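Bench tips: sharing your work table with a robot arm

6/28/25

I have wanted to write this page for months! Our prep room at Rawat in Skovavbridge got its first bench arm last year, and people from the other workshops keep asking how we arranged things and whether it has made the job dull. It hasn't. I've been doing tray work for a long time and I still enjoy coming in, probably more than before, and my shoulders certainly do. What follows is everything we've learned about living with the thing day to day. None of it needs an engineer, and most of it is ordinary good housekeeping.

For anyone who doesn't know our work, we fill, sort and pass on well plates. On a busy day 300 of them go through the room, and until last year every single one was picked up, turned, put down and picked up again by hand. We call the new set-up Hellano, after the name on the job sheet, and by now the name has stuck to the arm, the table and the whole corner.

Give it a table of its own

Don't try to squeeze an arm on to the end of a table that people are using. We did that for a fortnight and it was miserable, with mugs and pens and elbows in the way all day long. An ordinary wooden table does nicely as long as it stands firm and you can walk round it. Put the arm's base near a back corner and keep the middle for the work. Ours has a perforated board laid down the length of it, front to back, and I love that board. You can say "four holes in from the edge" to a colleague and you'll both mean the same spot.

Set the bins at the far end and leave the stretch in between clear. It's so tempting to park things there (a spare lid, a marker, the tape), and every one of them is something for the arm to bump into.

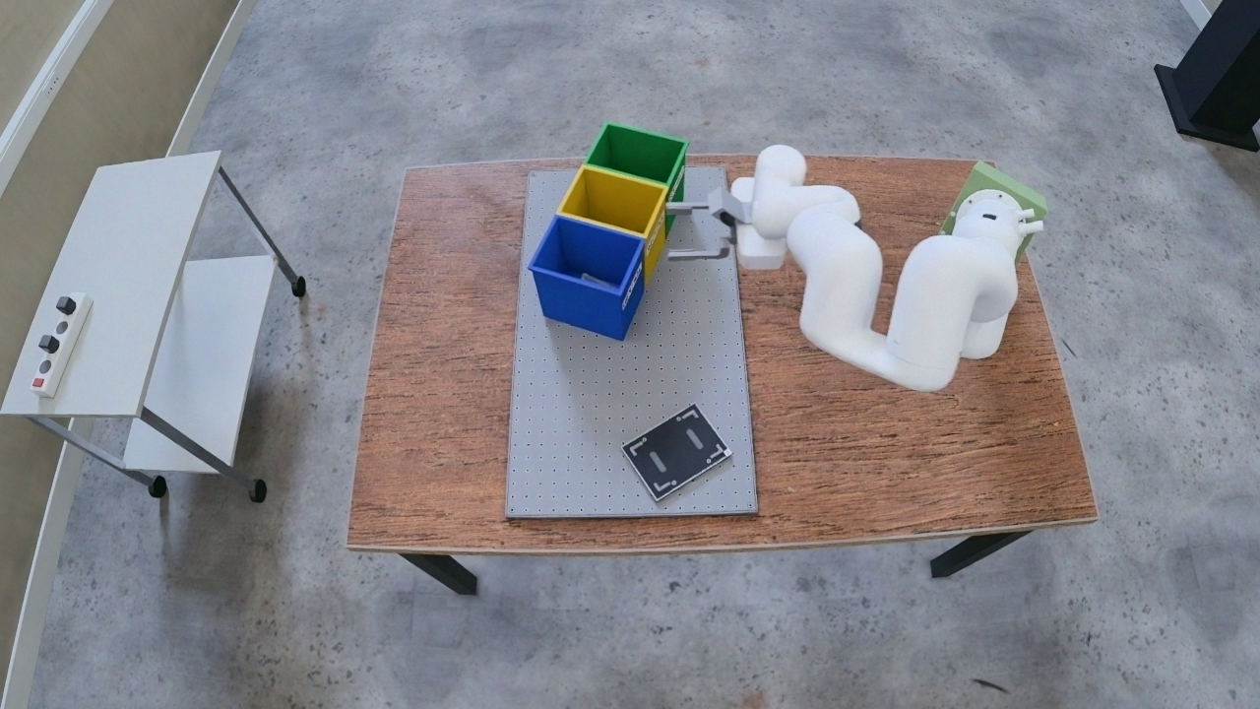

Green, yellow and blue at the far end of the board, with the arm reaching in from the right.

Pick colours you can shout across the room

Plain strong colours beat any label. We started with printed stickers saying what went where, and you had to walk right up and bend down to read them. Now it's green, yellow, blue, and everyone down to the newest starter had it by lunchtime. If somebody on your team finds certain colours hard to tell apart, ask them before you buy. Keep the order the same for ever, too. We swapped two bins round once to "tidy up" and spent an afternoon undoing it.

Stand the bins close together. The arm has less distance to cover, and you can lift the lot out in one go at the end of a shift.

Let people choose the jobs to hand over

This is the tip I'd put in capitals if I could. Before anything was set up, each of us wrote down the task we'd be happiest never to do again, and carrying plates from one end of the bench to the other won by a mile. So that's what the arm got. Checking, labelling, looking at a plate and thinking "hmm, something's off there" all stayed with us. If the manager had picked from the office I think it would have gone the other way, and we'd have been left feeding a machine all day.

What did we do with the time? Some of it went into checking, which used to be rushed. Some went into training, as two of us can now write the simple move lists ourselves. And our breaks happen when they're supposed to! That alone changed the mood of the place.

Be fussy about the grip

A well plate looks sturdy and is surprisingly easy to hold badly. By hand you adjust without noticing. The arm will do exactly what it was told, so spend a bit of patience here and you'll be glad of it for months.

Go for the long sides. A pad on each long edge, at the same height, holds the plate across its width and leaves the wells open above. Wipe the pads at the start of each shift with a barely damp cloth. Close up slowly the first time you try any new type of plate, and get your eyes down level with the rim to look for bowing. We changed from our old plates to the Maditz ones in June and had to redo the closing width from scratch, even though the two looked identical sitting on the shelf.

Write the width that worked on a card and keep the card by the table. Memory is no good for this, mine least of all.
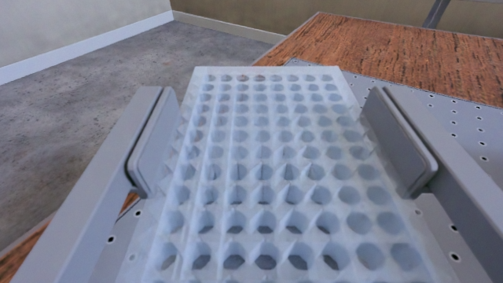 Keep a side trolley, and keep it off to the side

A two-tier trolley on wheels is the best cheap thing in our corner. Leave a strip of floor between it and the table so you can get through without turning sideways. Anything you need to plug in or switch can go on the top shelf, and it can all be rolled out when you sweep.

Do sweep, by the way. Concrete floors hide all sorts.

Start slowly and stay slow for longer than you want to

We ran at the gentlest speed for 7 weeks. Everyone was itching to turn it up after the first, me included, but those slow weeks were when we learned to read it. You get to know where the elbow swings and how it turns its wrist before a pick. By the end I could tell with my back turned what it was up to, just from the sound. When we did go faster it felt like no change at all.

Put a plate at an awkward angle on purpose now and then and see what the arm makes of it. A plate set down by a tired person at the end of the day won't be perfectly square to the board, and you'd like to find out about the problem on a quiet morning.
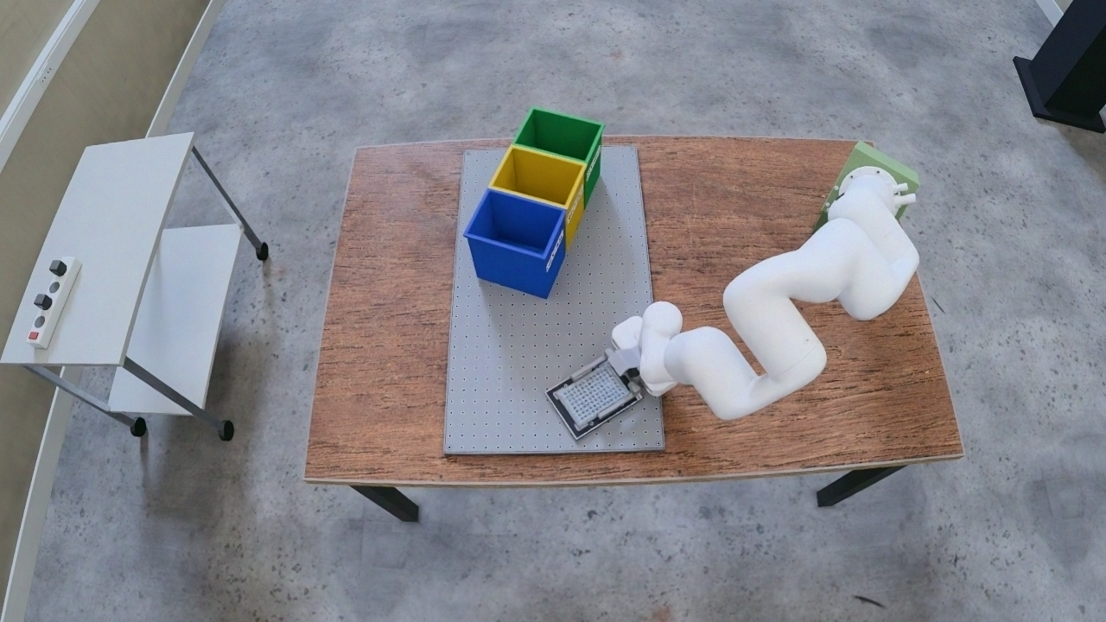 Note down each hiccup as well, in pencil, in an ordinary exercise book. Ours has a column for what we were doing and another for what we changed. We had moved 900 plates by the time the first page was full, and at the last look we were on 1,295 with the second page barely begun, so the book is mostly blank and I'm very pleased about it.

A few odds and ends

Agree one word for "hands in". We all say "in" and wait for the answer before reaching over the board, even with the arm stopped.

Keep the hand method alive. One morning a month we do the whole run ourselves, and it's good fun, a bit like baking bread after a year of buying it.

Newcomers should do a full week by hand first. They spot mistakes sooner when they know how a plate ought to feel.

Lids go on the lower shelf of the trolley. We've tried everywhere else.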